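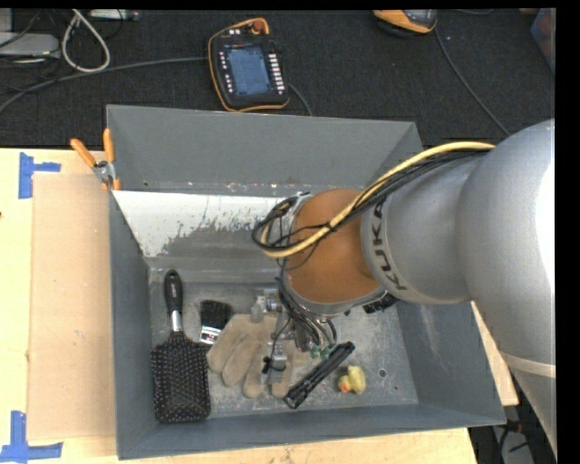
Mom says just toss it all, the whole bin, nothing in there worth the shelf space. Easy for her, she doesn't lose the hairbrush every single morning. Told her I'd go thru it. Did not say when.

30th December. Cold, bad coffee, want this done before the new year so writing fast.

Metal bin first. Still solid, keeping it. White stuff on the sloping side is flaking worse toward the middle, bottom scratched all over. Don't care. Might scrape the white off in August when I can do it outside. Might not.

Hairbrush, the big black paddle one. Keep. Bristles fine. Needs a soak, warm water and a bit of shampoo, remember to do it TONIGHT.

Flashlight, keep. Batteries?? Write it on the list. Famthorpe has the 2 packs on sale til closing, otherwise Westine but parking there is awful.

Glove. One glove. Look for the other one in the car before deciding, I always decide too soon and then teh other one shows up.

New hooks for the hall came to 32 dollars at Josel. Too much. Put up anyway, the left one is crooked already. Drill died halfway so it's charging.

Did 60 minutes on the kitchen timer, then another 60, and the closet still looks the same to me. Linen shelf tomorrow. Also return the Kouris catalog stuff, box is by the door, tape is somewhere.

Mom called again re the bin. Said I was in the shower. Going to go soak the brush now.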